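Skunduda Hand-Teaching Kit for Two-Arm Benches

Product code SK-275
Made by Hiltia
Price: £746 plus VAT
In stock, usually leaves us within 2 working days

There are two ways to teach a robot arm a job. One is to write it all down in numbers, which suits people who enjoy that. The other is to do the job yourself and let the arm copy you. The Skunduda kit is for the second sort of person, and it asks very little of them beyond patience and a clear bench.

You get a hand-held leader arm, a wrist camera, and the software that ties them to an arm you already own. Move the leader and the working arm moves with it. Press the pedal and it starts recording. Press it again and it stops, a feature we mention because the first version needed three keys and a mouse.

What's in the box

Leader arm with trigger grip
Wrist camera with short bracket
Foot pedal (one, and no, the left-footed version never got made)
Power supply with UK plug
Cables, 2 m
Bag of small screws, with spares for the ones you will drop
Printed guide, 16 pages, rewritten by Marama Sutcliffe after complaints about the old one

Teaching by hand or from a distance

If your arm can be pushed about with its motors slack, you can skip the leader and guide it by the wrist. This is good for slow work such as laying a part in a tray. For anything with a pinch or a twist in it, the leader arm is easier on your back and keeps your sleeve out of the recording.

The software holds 800 recordings before it asks you to move some elsewhere. It asks politely the first time. Each one stores the joint positions, the gripper opening and the wrist camera video, all on the same clock. Bad takes can be binned with a long press on the pedal. Expect to use this a good deal in the first week.

Fitting the wrist camera

Mount it close to the gripper and check the view with the arm bent as well as straight. A camera that sees the bench beautifully in one pose may see mostly elbow in the next. Tie the cable back at each joint and leave enough slack for a full turn of the wrist.

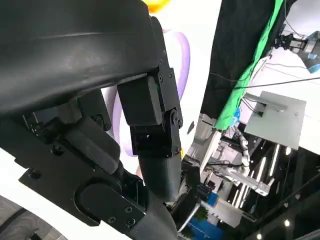

Wrist camera view, with the arm's own joints up close and another gripper at top right.

Will it work with my arm?

It works with the Xaba and Taltby arms straight away. Others need a settings file, which Berwyn Gwynne on our help desk will send if you tell him the make, the model and how many joints it has. Please look before you write.

Customer comments

"Taught it to fold a tea towel in an afternoon. It folds them the way I do, so badly, but it is very consistent." Edileuza Andrade

"Leader arm is lovely. Pedal slides on lino. I've stuck it down." Sekar Purba

Spares

Pedal, trigger grip and camera bracket are sold separately. Rubber feet for the pedal are now included with every new kit. Thank you, Sekar.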